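Bench notebook, cell 2, Wednesday
3 min read

Villar job, desk-tidying trial. The task is to put the stray bits where they belong, which Davina Nisbet used to do at the end of every shift in the time it took the kettle to boil. She is now Operator, Automated Tidying, and has a lanyard. She asked whether the title came with money. It came with the lanyard.

Started after lunch with both arms live on the Muvano controller. The tray is the easy bit: coloured pieces go in it. The marker, the microphone and the green packet are the hard bit, as none of them is the shape the planner would like. 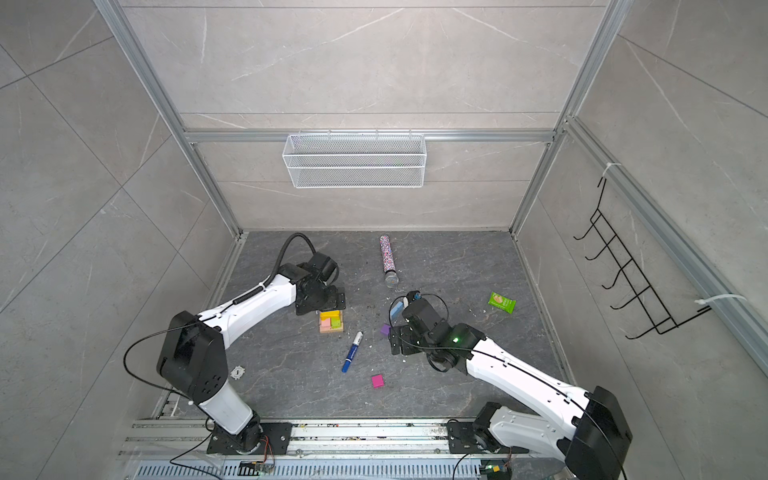 What has changed for us

Davina's old round was 20 minutes and she chatted through all of it. Now she sits by the stop button and chats less, and says her back is better and her afternoons are longer. Packing have noticed they no longer hear the gossip until the day after. I have put this under "side effects" on the Skolix sheet, which has no box for it, so it's in the one marked "fixings".

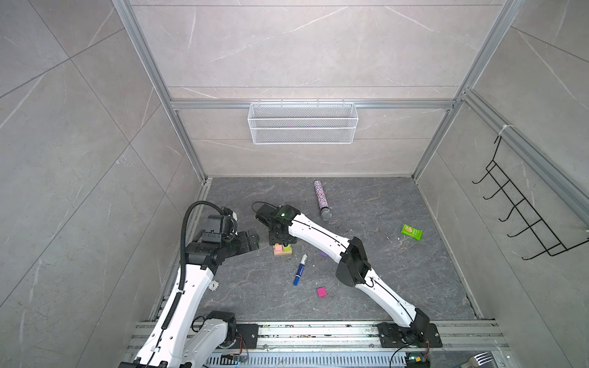 My own job has moved as well. I used to fix things and now I write down why things stopped, and the log is at line 3403. Davina reads it over my shoulder and corrects it. Her note for today is that the wire basket on the back wall is still empty, and that she'd have had the marker in it before I found my pen. She also wants the crumbs dealt with, and neither gripper is any use for crumbs. Ordered a brush.

To do: ask Tôn about softer finger pads. Move Davina's chair out of the draught.

2 comments · 600 shares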